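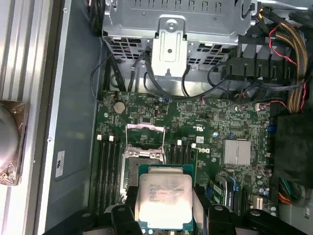
Desktop Support Group, Jotorwood Computing Services

Certificate date warnings and the workstation clock

The most frequent request received by this group in October concerned the browser warning "Your connection is not private", accompanied by the code NET::ERR_CERT_DATE_INVALID. Most of those who wrote to us believed that the website they were trying to reach had been attacked. Several had cleared their browsing history, two had reinstalled the browser, and one department had begun to advise its staff to click through the warning and carry on. I should like to set out in this post what the code means, how we dealt with it, and what we now ask colleagues to do when it appears. The views are mine and the procedure is the group's.

Every secure website presents a certificate to the browser. The certificate carries two dates, one before which it is not valid and one after which it has expired. The browser compares both with the time held by the computer on which it is running. If the computer's time falls outside the two dates, the browser declines to open the page in the normal way. It has no means of knowing whether the fault lies with the website or with the machine in front of the user, although Chrome will sometimes make a fair guess and display "Your clock is behind" or "Your clock is ahead" in place of the usual text.

There are therefore two quite separate causes. Either the owner of the website has allowed the certificate to lapse, or the clock on the workstation is wrong. The first can be corrected only by the owner of the site. The second can be corrected locally, usually within a few minutes, and should always be ruled out first.

How to tell the two apart

Open another secure website, preferably one run by a different organisation. If a number of unrelated sites produce the same warning on the same computer, the clock should be suspected. If one site alone produces it, and the same site produces it on a colleague's computer as well, the certificate has very probably expired. The expiry date can be read by selecting the symbol to the left of the address and following the option for certificate details.

Please check the year as well as the time. A clock showing the correct hour and minute in the wrong year looks perfectly healthy in the corner of the screen, where many of our standard desktops show the time alone. We had cases in Goodall House where the hour was right to the minute and the year was wrong, and the first two replies we sent were of no use to the people who received them. I regret that.

The time zone is a further source of confusion. Certificate dates are compared in Coordinated Universal Time, and Windows works out that time from the clock and the zone together. A user who finds the clock an hour out and corrects it by hand, without noticing that the zone is wrong, will have made the displayed time right and the underlying time wrong. An hour rarely matters to a certificate which has months to run. It matters a great deal to one that was issued the same morning, and it matters to signing in, as described further on.

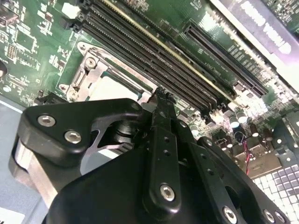

Firefox uses different wording from Chrome and Edge. An expired certificate is reported as SEC_ERROR_EXPIRED_CERTIFICATE, and one whose start date has not been reached as MOZILLA_PKIX_ERROR_NOT_YET_VALID_CERTIFICATE. The second of these is the more informative for our purposes. Website owners do not often publish a certificate before it becomes valid, so a report of this kind nearly always points to a clock that is running behind.

What we found at the Teltovlow office

The majority of the October reports came from one site. The Teltovlow office had moved to a new network range over the summer, and its workstations were meant to take their time from our internal time server, which is called Bromine. The firewall rule permitting this traffic had been written for the old range and was not carried across. The workstations went on asking Bromine for the time, received no reply, and fell back on their own internal clocks.

A workstation left to its own clock will drift. The amount varies from one machine to the next, and many will stay close enough for weeks without anyone noticing. The worst machine we examined was 3,767 seconds behind, or a little over an hour. I do not believe that drift alone accounts for a figure of that size, and I suspect that someone had altered the clock by hand at some stage. The log did not go back far enough to settle the point.

The effect on certificates was made worse by a change of our own. Our internal booking and document services had recently been moved to short-lived certificates, which are renewed automatically. A workstation that was an hour behind would regard a newly issued certificate as not yet valid, refuse the page, and then accept it without complaint later in the morning. Users reported the fault as intermittent, we searched for an intermittent fault on the web server, and a good deal of time was lost in the wrong place.

Signing in was affected too. The default arrangement in a Windows domain allows a difference of 5 minutes between the workstation and the domain controller before a sign-in using Kerberos is refused. Users who had already signed in could often continue for some hours on existing tickets, then lost access to shared drives in the middle of the day. These reports had been logged separately under file storage, and it took us longer than it should have to read the two queues side by side.

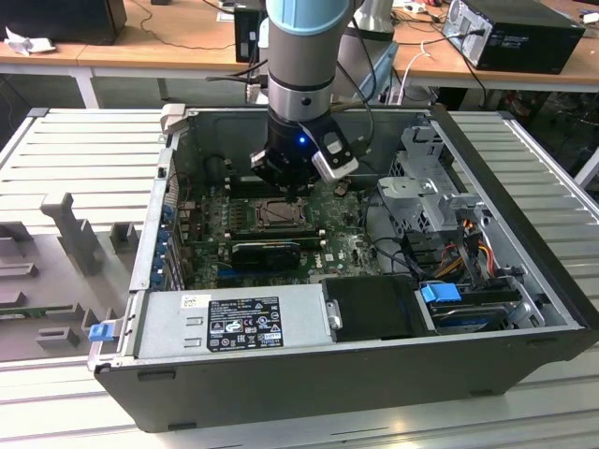 Checking the time source should come before any physical inspection of a computer, and I would ask local support staff to observe this order strictly. The commands given in the next section can be run in less time than it takes to unplug the monitor. A workstation laid on its side with the side panel off and the motherboard exposed, like the Dell shown here, is out of service for as long as it stays that way, and in the Teltovlow cases no amount of work inside the machines would have altered the firewall rule. Where the time source is sound and the clock still resets itself after the computer has been disconnected from the mains, the small battery on the motherboard becomes a reasonable suspect. In that event please raise a hardware request in the normal way.

Commands for local support staff

Open a command prompt as an administrator and enter the following:

w32tm /query /source

On a healthy workstation this returns the name of a domain controller or of Bromine. If it returns "Local CMOS Clock" or "Free-running System Clock", the computer is not taking its time from the network. Next enter:

w32tm /query /status

The line headed "Last Successful Sync Time" is the one to copy into the request. If the date there is older than the start of the fault, please say so. Finally:

w32tm /resync

A message that the computer did not resync because no time data was available means that the request went unanswered. Time traffic uses UDP port 123, and a blocked port on that number is the first thing we shall look for. Kindly do not change the time server address on an individual workstation in order to make the message go away. We found 8 machines on which this had been done, each pointing at a different public server, and all of them had to be put back by hand.
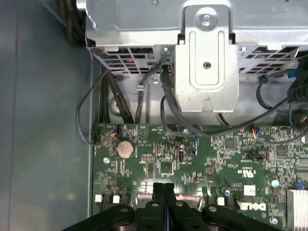

Inside an open desktop case, with the metal drive cage above the motherboard.

On clicking through the warning

I return to the advice that was circulated in one department, which has now been withdrawn. The warning page offers an "Advanced" link, and on some sites this leads to an option to proceed. Choosing it instructs the browser to disregard a check which exists to protect the password about to be typed. A user who has done this several times in a week will do it again when the warning is genuine. Some of our internal sites remove the option altogether by means of a setting known as HSTS, and we intend to apply that setting to the remainder as they are moved.

Where a certificate on an outside website has expired, the correct course is to wait, or to contact the organisation concerned by telephone. We cannot renew a certificate on another organisation's behalf.

Changes now in force

The firewall rule at Teltovlow was corrected on the afternoon that it was found, and the workstations there resumed synchronisation without a restart. The rule has since been rewritten so that it refers to the list of office networks, and a new range added to that list will be included from the outset.

We also now collect the time source from all 1,000 managed workstations each night. Any machine that reports its own clock as the source on two successive nights is placed in a list for the morning shift. Laptops that have been away from the network are listed as well, which makes the list longer than I would like, and we are considering how they might be excluded without concealing a real fault.

Requests concerning certificate warnings should be sent to the support desk under the heading "Browser and web access". Please include the full error code, the address of the page, the date and time shown by the computer including the year, and the output of the first two commands above if you are able to run them.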